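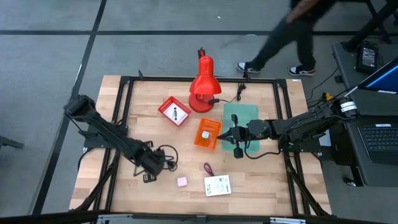 The Metska bench is a two-armed tabletop rig used for comparing robot grippers and arm controllers under matched conditions. It was set up by Kuvness, a small automation testing group, and is best known for the gripper comparison usually called the Plerari trials. The name Metska is applied both to the physical bench and to the test procedure written for it.

Construction

The bench consists of a wooden tabletop inside a black metal frame made of aluminum extrusion. Two black arms are mounted on opposite sides, facing each other across the work area, and each carries its own gripper. Control is handled from a laptop on a side desk. The arms are not bolted to the wood itself, as early runs showed that a fast stop on one side could be felt by the arm on the other. Moving the mounts to the frame reduced the problem but did not remove it, and the procedure still requires that the idle arm be parked and braked before a timed run.

Both arms can reach the middle of the table. The outer corners are assigned to whichever arm is nearer, and a task that begins in one corner and ends in the opposite one needs a handover.

Objects

Metska tasks use ordinary household and office items in place of machined test pieces. Small cubes, plastic baskets, scissors, a printed card, a cutting mat and a desk lamp have all been used. Cubes are the standard item for grip repeatability. Flat items are considered the hardest group, particularly a card lying directly on the wood, where a two-fingered gripper must either slide the card to an edge or catch it with a fingertip. The lamp is normally treated as an obstacle, although one optional task asks the controller to shift it by the base without tipping it.

Colour is not controlled. The procedure notes that camera settings must be recorded for each session, and that results taken under different room lighting should not be pooled.

Plerari trials

The Plerari trials compared two sets of gripper fingers on the same arms. The first set had rigid fingers with a thin rubber pad. The second, designed at the Pisharody workshop, had a flexible tip that bends inward on contact. Each set was run through 8 tasks, with the controller gains left unchanged between them. A total of 353 attempts were logged and counted toward the results.

The flexible tips did better on cubes placed at an angle and on anything lifted out of a basket, where the rigid fingers tended to strike the side wall on the way down. The rigid set was more dependable with scissors and gave more consistent placement, as the flexible tips let heavier items swing during travel. Neither set was reliable with the card. Kuvness did not name an overall winner and recommended choosing fingers by task.

A shorter follow-up looked at controllers. Position control was compared with a force-limited mode in which the gripper stops closing once a set load is reached. The force-limited mode was slower, adding over 3 seconds to a typical pick, but it dropped fewer objects when the fingers met them off-centre.

Limitations

The bench has been criticized for its small work area and for the wear on its cables, which must be checked by hand between sessions. Snagged cables accounted for several of the stopped runs in the Plerari log, and these were excluded from the final count. Because the same arms were used throughout, the results say little about how either finger set would behave on a larger or stiffer machine. The Pisharody tips have also been revised, and the newer version has not been tested on the bench.

Last updated: May 2024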